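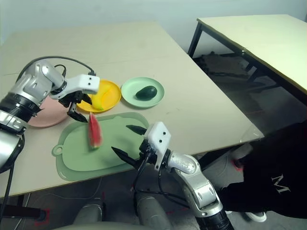
Fotis Karras
Slow down, is what I'd say before anything else. When I started I drove the arms at my own kitchen speed and got 305 runs that were mostly me overshooting. Half speed, and stop dead before you close the fingers.

Eirini Liapis
Thanks Fotis, I should've put my whole problem in the title! I'm showing ours by remote control how to put fruit on plates, the banana on the yellow one and so on. The banana's fine. The watermelon wedge is a pain, I keep coming at it from a different side every time. Does that matter, or is variety good??

Gonçalo Prata
Bit of both. Move the fruit and the plates about as much as you like, but pick one way of gripping the wedge and stick to it (I go for the rind, the red bit squashes). Bin any run where you dithered. I threw out 413 in June and didn't miss them.

Wenceslao Trujillo
just use plastic fruit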